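I've been meaning to write about my grandmother's soup for the best part of a year, and every time I sit down to do it I end up in the kitchen making the soup instead, so you'll have to forgive me if this wanders a bit. It's February, it's been dark since half past four, and there's a pan on the back of the hob as I type.

My grandmother, Nan Ní Chonaill to the whole street (even to people who were older than she was), never wrote a recipe down in her life. What she had was a drawer. In the drawer were the backs of envelopes, bits of cereal box, a raffle ticket from the Bronwood summer fair with the number 1372 on it, and on all of these were single words in pencil. "Barley." "Longer." "NOT the big pan." When she died my mum gave me the lot in a biscuit tin, and I've spent five winters trying to work out which scrap belongs to which dinner.

The soup, I think, is three of the envelopes and possibly the raffle ticket. It starts with onions, and the onions want far more time than you'd ever believe. I used to give them ten minutes and feel very patient. Then my neighbour Nazmiye Çetinkaya came round to borrow a ladder, looked into my pan, and stayed for most of an hour stirring it for me while telling me about her sister's wedding. She cooks hers until they're the colour of strong tea, and she's quite right, and I've done it her way ever since.

After that it's carrots, cut bigger than seems sensible, and then 260 grams of pearl barley. I know that's a very exact number for a woman who never owned a set of scales! I got it by filling her old blue cup to the chip in the rim and weighing what came out. I was so pleased with myself that I rang my mum, who said, "Oh, she stopped using that cup years ago," and went back to her programme.
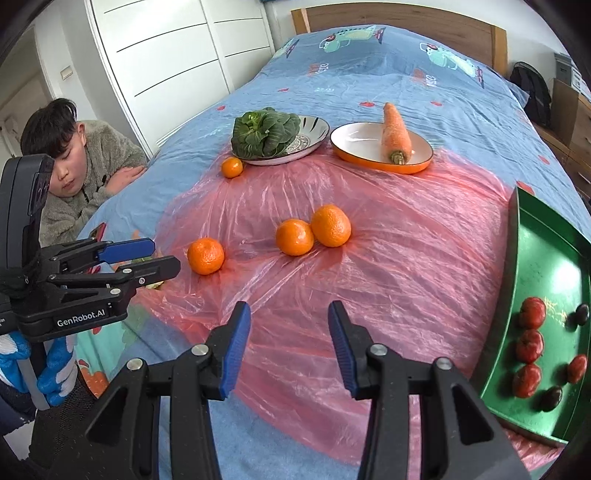
*Fruit, veg and dishes, all out on the cartoon sheet.*

Where was I – the vegetables. I go to the Saturday-style sort of shopping my grandmother did, even though I do it whenever I happen to have a free morning, which means walking round with no list and coming home with whatever looked nice. It's a terrible way to save money and a lovely way to spend a couple of hours. Last week I came back with a swede the size of a football and had to carry it up the hill under my coat in the rain, with a man at the bus stop giving me his seat.

The swede went in, in the end. I don't think she ever used swede. There's a scrap that says "sw." and I've always taken it to mean sweet, as in a pinch of sugar, but my brother is convinced it's swede and we've been arguing over it since Christmas. I made 2 pans to settle things, one each way, and he ate three bowls of mine and said his was better.

The other thing I've learnt is to leave it overnight. The barley drinks up nearly everything and you're left with something you could stand a spoon in, and then you loosen it with a kettleful of hot water and a good shake of pepper, and have it with bread and too much butter. I freeze what's left in old ice cream tubs, and label them, and the labels fall off.

Next I'd like to have a go at the scrap that just says "Tuesday's, but with plums". If anyone from the Bronwood side of the family is reading and has the faintest idea what that was, please do leave me a comment. Mum thinks it was a sort of crumble. My brother thinks it was a duck.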